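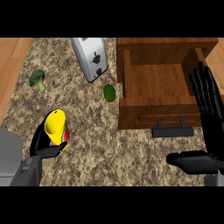

Brater 仿真包试用到第二周，先把厨房台面这组任务的情况发到列表里，供还在犹豫要不要续订的同事参考。我们用的是标准订阅，没有买 Kastomus 的资产扩展，场景全部取自自带库。花岗岩台面、烤面包机、带抽屉的木柜都能直接加载，抽屉是真正的活动关节，可以停在拉开的位置；左手握黄色罐子、右手张开停在抽屉旁边的双臂初始姿态，也能存成快照反复调用。小件蔬菜的网格偏粗，西兰花勉强够用，那个绿色椭圆的东西我在俯视视角下分不清是黄瓜片还是小青椒，做语言指令标注时会出麻烦，建议直接查资产表里的名称，别靠眼睛认。

下面逐条回复上一封邮件。

> 1. 灵巧手的接触稳定性如何？我们之前用 Skena 的时候，
> 手指包住圆柱体后会持续抖动，步长调小也压不下去。

默认参数下仍有抖动，幅度比 Skena 小。把接触求解迭代次数从 20 提到 40 之后，握持圆柱类物体时基本看不出来，代价是单环境步进明显变慢。拇指的碰撞体默认用凸包，指根处偏厚，抓薄壁容器时会提前接触，换成分段胶囊体后正常。替换用的配置文件我放在共享目录的 hand_collision 下面，左右手各一份，不要混用，关节轴方向是镜像的。

> 2. 抽屉把手能不能用多指手勾住拉开？还是只能靠
> 脚本改关节值？

可以勾。把手是横杆加两根短柱，碰撞体与外观一致，手指能伸到杆后面。问题在抽屉滑轨的阻尼，出厂值过低，轻轻一碰就滑到底，策略会学到用指背去蹭。我改了阻尼，又加了一点静摩擦，行为才像样。这两个参数在界面里找不到，只能改场景描述文件，手册也没有写。

> 3. 渲染输出和相机设置有没有坑？

有一个。头部相机输出的画面上下带黑边，不是丢帧，是按固定长宽比填充的结果。训练前请统一裁掉，或者在数据加载器里做掩码，两种做法不要混在同一批数据里。另外，相机外参导出时用的是仓库旧约定，与 Pascu 的读取脚本差一次坐标轴翻转，我提交过工单，编号 907，对方答复下个版本修正，没有给时间。

> 4. 授权方式？

浮动授权，我们这一档是 2 个并发。无界面的批量渲染同样占用授权，这一点报价单里写得不显眼。夜里跑数据的同事请在任务结束后手动释放，进程异常退出时授权不会自动收回，要等服务端超时。

目前的意见：做桌面和抽屉类的双手任务，可以续订，但资产扩展先不买。柔性物体和液体没有测，不发表意见。触觉接口只跑通了示例，数据还没有和实机对过，六月之前能不能做完要看实机排期。

有人在用旧版驱动跑这个包的话，请回信说明驱动版本和显卡型号，我这边遇到过一次加载木纹材质时崩溃，没能复现。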